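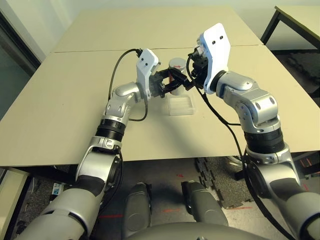

Neelam Kushwaha thinks we should stop throwing out the slow runs. Her point, as she put it on the phone last night, is that a person who hesitates over a lid is still showing the arms how to deal with a lid, and if we only keep the slick ones the model never sees a grip get fixed halfway. I argued for a while and then gave in, mostly. So the rule as of today, April 24, 2020: slow is fine, dropped is not, and anything where the driver stops to scratch their nose gets trimmed at both ends.

Count on the Jomlow drive this morning was 2,435 examples for the whole container set. Of those, 419 are two-handed (one arm holds, the other does the work), and those are the ones I care about this month, because the last model was happy picking things up and hopeless as soon as both arms had to agree. It would grab with the left and then the right would just sort of hover there, poor thing.

I did 40 more before lunch. First few were rotten, my fault, I had the handles set too stiff from yesterday and every move came out jerky. Loosened them one notch and it felt like a different machine! Note to Wimar people if you use the rig after me: please leave them at that notch, or at least write down where you put them.

Something I keep changing my mind about is how much to move things between runs. If the start is always the same spot the model learns the spot. If I shuffle everything every time I get through half as many. What I'm doing now is a fresh position for the container each run 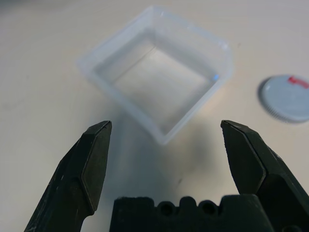
and a fresh angle every second run, and the lid goes wherever my hand happens to drop it. That last bit is lazy but I think it's good lazy -- my hand is more random than I am when I try.

Wrist views still need a look before anything goes to Tiltorex for training. I want to check that the clock on the wrist side matches the head side, as we had 2 sessions last time where they'd drifted and I only caught it after labeling the lot. Not doing that again.

To do: trim this morning's batch, rename the folders the way Holub likes them, ask Neelam if she wants the slow ones tagged or just mixed in. I'd say tagged. Next big push is in May, more two-handed stuff, smaller lids.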